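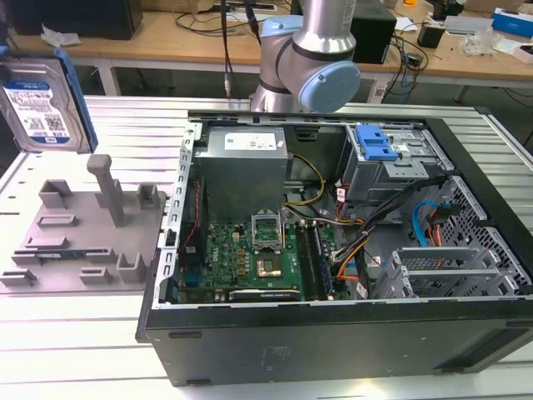 Session 3 of the shared-workshop build deals with fixturing and part presentation for the desktop disassembly cell. The cell has to hold a used office tower still, reach into it from above, and give each removed part a known place to go. Used towers differ in width by a few millimeters even within one model line, so the datum is taken from the long lower edge of the shell and the rail inside the left wall, never from the removed side panel. With the tower on its side on the slatted table and the interior facing up, the power supply, the CPU socket and the drive cage can all be approached from above, and the arm keeps one tool orientation for most of the job. The bundle of orange, black and yellow cables running diagonally across the interior is the main obstacle. Treat it as a keep-out volume. Its position is not repeatable between units and should be taught again for every tower.

Fixture

The gray fixture to the left of the case is 3D-printed. Version 2 replaced a plain flat tray, used at Kolosberg in January, on which parts slid during placement. The design rules carried over from the Trikley notes are:

Raised blocks locate a part on two sides only. A third contact makes the fit depend on print shrinkage.
Grooves for board strips are cut 0.3 mm over nominal thickness.
The tall post is printed separately and glued, with the layers running along its length.
No feature may stand higher than the approach plane except the post, which is entered in the collision model by hand.

Print time on the workshop machine was 391 minutes for the base. Reprint the post alone if it breaks.

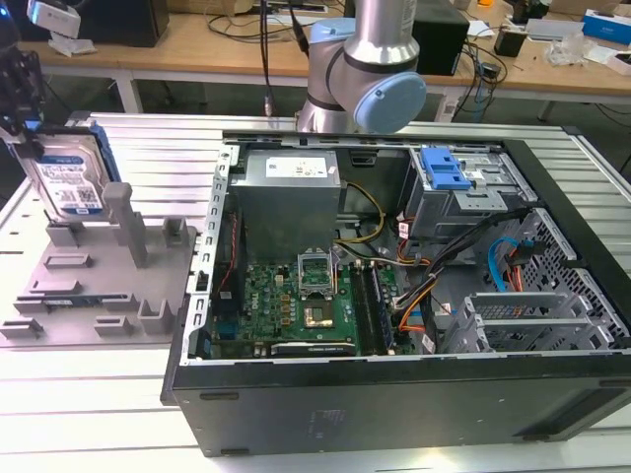 Sequence

The socket bracket is raised before the processor is touched, and the arm is not permitted to push on the bracket in either direction. Memory comes out before the drive - the latch on the cage needs clearance that an open memory clip can take away. Waypoints are stored relative to the case datum in the Neagu frame convention (X along the long edge, Z up). Keep at least 12 mm between any waypoint and the cable keep-out volume. Transit speed is limited to some 3 percent of rated joint speed until the dry run has passed.

Dry run

Run the full path with the tool open and no part contact. Log any stop, including operator stops, on the Vamholm sheet. A path edited after the dry run counts as a new path and is run dry again.

For next session, bring the measured offsets for your own tower and a fixture drawing with tolerances marked.

Handout revised 2020-05-25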